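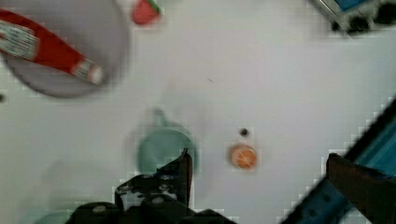

Vol. 13, No. 10

Okon Register of Temporary Works: README
22/06/2019 | Leonidas Tzavaras
13 shares | 0 comments

Scope

The register lists sculptures, shelters, benches, murals and small structures placed on public land in Gimcombe without a permanent permit. It covers the town centre, the foreshore and the Villalobos rail reserve. Works on private land are excluded even where they are visible from the footpath. Yarn bombing is excluded. Commissioned works enter the register only if their permit has lapsed or they have been moved from the site named on it.

Files

works.csv: one row per work, keyed on work_id.
sightings.csv: one row per visit to a work, joined on work_id.
sites.csv: site names, land tenure and the authority responsible for removal.
changes.txt: corrections since the previous issue.

All files are UTF-8 with comma separators. Dates in the CSVs are ISO format. Empty cells mean not recorded. The string "none" means someone looked and there wasn't one, and the two should not be merged on import.

Fields in works.csv

work_id: integer, never reused. If a work is removed and then reinstalled elsewhere it keeps its number and gets a new site_id in sightings.csv.
title: as given by the artist. Untitled works carry a short working label in square brackets.
artist: name or tag. Left blank where the maker has asked not to be listed.
status: in_place, relocated, stored, destroyed, unknown.
permit: none, temporary, retrospective, lapsed.
material: free text, lower case.
colour: free text, dominant colour first.
height_cm: measured from finished ground level, plinth included.
posture: see below.

Status is set to unknown when a work has gone unvisited for 30 months. This is done by script and overwrites whatever was there. The last manual value is kept in status_prev.

Retrospective permits

The permit value "retrospective" was added after the council began licensing works already standing. Older rows were recoded by hand from the minutes. Where the minutes give a licence for a site without naming the work, the row stays at "none" and the minute reference is in the notes column. Users calculating approval rates should read those notes first, as the rail reserve is badly affected. 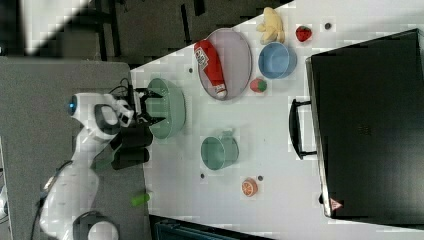

The posture field was introduced to deal with works that are photographed standing and later found toppled. It takes upright, leaning, lying or suspended, and describes the work as sighted, whatever the artist intended. Judge it by the long axis. The red ketchup bottle resting on its side across the tray is lying, and its white cap and label have no bearing on the code. The support goes in rests_on, so the tray would be entered there. A work whose long axis can't be determined, such as a dome or a wide bowl, is left blank.

Collection

Sightings are made on foot by members of the Okon group using a paper form, then keyed into Luvard and exported. Coordinates come from phones and are poor under the viaduct. Heights before the October recheck were estimated by eye and have height_method set to "est".

Known problems

Murals painted over in stages may appear as several destroyed works. Work 10 and its replacement share a title. The site boundary for the foreshore follows the old kerb line and will not match current council mapping. Two spellings of the jetty car park survive in sites.csv and have been left until the next renumbering.

Licence and corrections

Data may be reused with attribution to the Okon Register. Site photographs remain with their photographers and are not distributed with the CSVs. Send corrections with the work_id and the date of the sighting. Reports without a date are held and not entered.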